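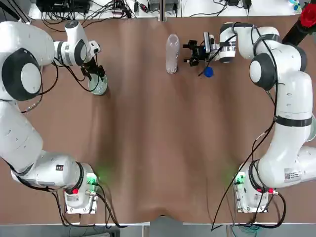 Hülya Yurt
Posts: 3000
Iron it. Low heat, no steam, from the back, one pass. Or leave it on the roll until the day you need it, like a grown-up. Everyone on this board buys a brown cover, stores it folded under a toolbox for a year, then posts here wondering why it has a mountain range in it.

dishpit_dan
Posts: 2000
You can't iron it if it's paper. OK, you can, but you get flat paper with very sharp lines where the creases used to be, plus a smell.

OP, what is it, paper or cloth? From the way it sags at the front I'd have said cloth.

flatlay_phil
Thread starter
It was sold as a "Vurnness table wrap, brown," and the label declines to go further than that. It tears if you insist, so I'm saying paper. Original question was whether the folds matter if all I want is to set out bowls and tumblers on it without scratching the top. I'm hearing "yes" and "grow up."

Hülya Yurt
They matter. A glass on a fold is a glass on a slope. Put your bowls wherever you like, but anything tall and narrow goes on a flat bit or it goes on the floor.

marge in the annex
Disagree, respectfully, and then less respectfully if this goes on. I've used crumpled brown wrap under everything at the market table for years. The creases hide water rings. A perfectly smooth cover shows every drip, and by lunch it looks like the bar top at a bowling alley. The only part I'd worry about is the front edge. If it hangs loose, somebody's belt buckle will take the lot with them.

dishpit_dan
Weights along the front edge. Or binder clips. Or the Manalo hem bar, if you're the kind of person who spends 20 dollars to avoid using a binder clip.

marge in the annex
I own two Manalo hem bars.

dishpit_dan
I know you do, Marge.

flatlay_phil
Progress, of a kind. Pulled it tight from the far side and smoothed it by hand. It took most of Saturday morning, counting the coffee. 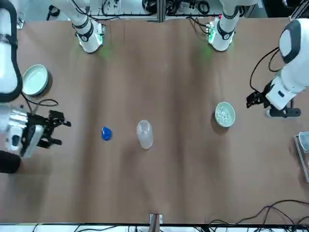 The wrap, with a few soft folds for company.

Hülya Yurt
Now you've got folds running away from you instead of bumps everywhere. Better. Pull sideways next time.

flatlay_phil
I did pull sideways. That made new ones.

Hülya Yurt
Then pull less.

kettle_boy
Jumping in from the Drero thread because that one has become a fight about grout. Some of the darker bands are shadows, not creases. Before anybody gets the iron out, move the light. I flattened a tablecloth for half an hour once before I worked out that I was ironing the shadow of a coat rack.

marge in the annex
That is the best thing I've read on here since August.

dishpit_dan
He's right about some of them. The others are folds. You can tell by putting your hand on them. This is the sort of advanced technique people come to this forum for.

flatlay_phil
Put my hand on them. It's both. Thank you all, I've learned that my table has creases and shadows.

Second question, while I have the full brain trust. Plain bowls or patterned for the small clear stuff? I have one green one and I'm leaning toward buying more of the same. 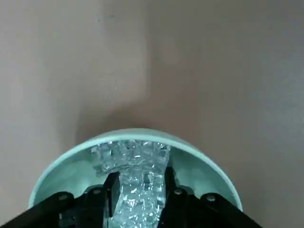

Green bowl, clear bumpy thing.

Hülya Yurt
Plain. No contest. In a patterned bowl you'd never find a clear piece again. And pale green is nice with brown. I'd stop there, though. Once you start adding a yellow and a pink, it's an ice cream parlor.

kettle_boy
Is that a Plarnum bowl? I had one almost that color and the rim chipped if you looked at it with any feeling.

flatlay_phil
No idea who made it. It doesn't say anything on the rim, and I can't find a chip in it, so by your account it must be somebody else's.

dishpit_dan
Never mind the bowl. What is the clear thing? It looks like a capital T somebody built out of ice cubes.

marge in the annex
Glass. All those little blocky facets catching the light. My aunt had a decanter stopper with that sort of surface and it weighed as much as the dog.

Hülya Yurt
Plastic. The end of it is all jagged and stepped and rounded over, and cut glass doesn't go round like that. Cheap molded stuff does.

marge in the annex
Pressed glass does it all day long. Not everything rounded is cheap, Hülya.

Hülya Yurt
Tap it with a fingernail. If it clicks it's plastic, if it rings it's glass, and if it breaks then Marge owes Phil a decanter stopper.

flatlay_phil
I'm not tapping it. I like having it unresolved. Whatever it is, the green comes through the facets very nicely, and that has more or less sold me on the color.

kettle_boy
I'd vote against green for exactly that reason. Clear things in a colored bowl take on the color. If you're sorting them, use white or you'll be squinting.

marge in the annex
White bowl on brown wrap is a soup kitchen.

dishpit_dan
There is nothing wrong with soup. But I'm with Marge on the green. You can see the shape well enough, and the whole point of a bowl is that the thing stays in it while you argue.

Hülya Yurt
Get 3 of the green and no more. One for the clear bits, one for whatever doesn't fit in the first, and one for the one you drop.

flatlay_phil
Ordering 3. Leaving the wrap alone. Clear cup will stay off the folds, as instructed. If the front edge starts to sag again, I have binder clips.

marge in the annex
Hem bar.

flatlay_phil
I have binder clips, Marge.

kettle_boy
Does anyone know anything about grout?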